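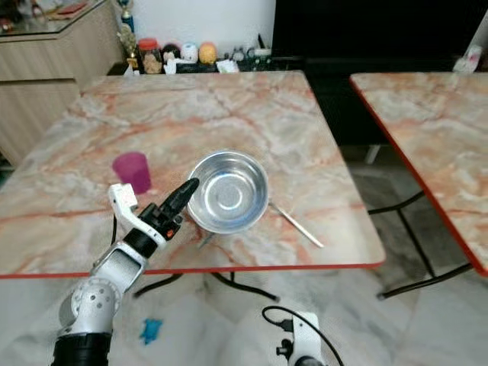
Steel bowl, magenta cup, marble-pattern table.

Sokby

Sokby reads through your scheduled jobs and lists the ones whose output hasn't been opened in a while. It started as a shell script I wrote at Rillberg when I inherited a server full of cron entries with names like final_report_new2, and it has grown a bit since then (too much, if you ask Noemí Villaseñor, who reviews most of my pull requests and deletes half of what's in them).

Last updated February 2, 2022.

What it does

You point it at a crontab and an output folder. It matches each job to the files that job writes, checks the last read time, and prints a table with the stale ones on top. It never turns anything off! I had a --disable flag for a little while and Jacinto Ibarra talked me out of it after it took down his invoice export on a test box. The flag is gone, please stop asking for it.

Install

Clone the repo, run make install, and put the sokby binary somewhere on your path. You need Python 3.8 or newer. There's no Windows build. If somebody wants to make one I'll happily merge it, but I don't have a machine to test on.

Running it

sokby scan --crontab /etc/crontab --out /srv/reports
sokby scan --days 100
sokby list --owner yareli

The default for --days is 18, a leftover from how we did billing at Rillberg. You'll probably want something longer. I use 100 at home and it's fine for monthly stuff, but quarterly jobs sit right on the edge, so bump it up or put them in the keep file.
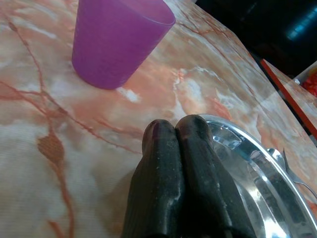
The keep file is plain text with one job name per line, and anything after a # is ignored. Put it next to the crontab and call it sokby.keep. Wildcards work at the end of a name only.

Things that will bite you

Filesystems mounted with noatime don't record reads, so every job looks dead. Sokby prints a warning when it spots this, but it misses some network mounts. Backup software is the opposite problem: it opens everything, and then all your jobs look loved. Use --ignore-user for that.

It gets slow past around 1,000 jobs. The biggest crontab I've tried had 610 and that was okay.

Thanks

Yareli Bautista wrote the owner lookup, and Baltazar Contreras fixed the time zone bug I'd been pretending wasn't there. Bug reports go in the issue tracker, with your crontab line pasted in (take the passwords out first, please).

License is MIT.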